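Boxes under the sink

I finally dealt with the bathroom shelf in November. It had been on the list since we moved to Sillerard, and the list is taped inside the cabinet door, so I saw it every morning while I was brushing my teeth.

The trouble was boxes. I keep the box for everything. My mother did the same, and she could put her hand on the carton for a mixer she bought before I was born. Shampoo, lotion, sunscreen, the drops for the dog's ears — if it came in a cardboard box, the box went back on the shelf with the bottle in it. A box takes up more room than the bottle does, and it has corners, so nothing slides past anything else. To get at the back row I had to take out the front row and set it on the toilet lid.

I measured the shelf before I did anything. It is 33 inches wide and 12 deep, and there's a pipe that comes up through the back left corner, so you lose a square there that's good for nothing except a spare roll of paper.

My plan was to take each thing out of its box, look at it, and decide whether the bottle could stand on its own. I did it on a white tabletop so I could see what I had. The blue ones went first.

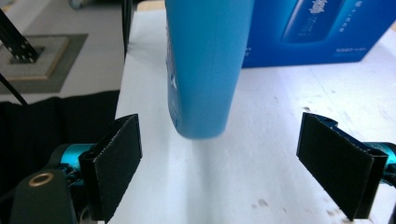
Sarla Saxena wrote in after my last post to say that she tried going without boxes for a year and went back. Her bottles tipped every time she opened the drawer, and one leaked into a stack of clean washcloths. She now cuts the top third off each box and keeps the bottle in what's left, and she thinks anyone with a drawer should do the same.

I think she's right about drawers. A drawer moves and a shelf doesn't. If I had drawers I would probably cut the boxes down too, although I'd want to tape the cut edge, as raw cardboard goes soft in a bathroom. On a shelf I haven't seen the need yet.

What I did find is that the shape of the bottle matters more than I expected. Wide, flat bottles are fine. Tall narrow ones are a nuisance, and the ones designed to stand on their caps are the worst, because the cap is slippery and the shelf is painted. I put a strip of drawer liner down the middle for those. It came from the hardware store on Skála Street, the last piece on the roll, and the man let me have it for less than the marked price.

The other thing a box gives you is the writing. Some bottles have the directions in type so small that I can't read it with my glasses on, and the box has the same directions a little larger. For those I cut out the panel and put it in an envelope. The envelope is thumbtacked next to the list.

So the steps, for anyone who wants them, went like this. Open the box at the top and leave the flaps up. Lift the bottle out and stand it next to the box. Check the cap is shut. Read the date if there is one. Then the box either gets cut for its panel or goes flat into the recycling.

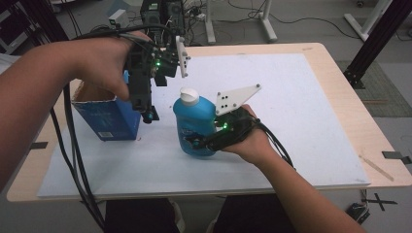 The flattening is the slow part. Some of these cartons are glued at the bottom and won't fold without a fight, and I ended up running a butter knife under the glued flap. I got a stack as thick as a phone book out of that one shelf. Recycling here only takes cardboard if it's tied, so I used the end of a ball of kitchen string and left it by the back door.

I kept three boxes. One is for a glass bottle that I don't trust on the shelf, and the other two are for things I may still return.

The shelf now holds everything in two rows and I can see both of them. The paper roll is in the pipe corner. Next is the hall closet, where I have already counted four boxes for light bulbs and no light bulbs.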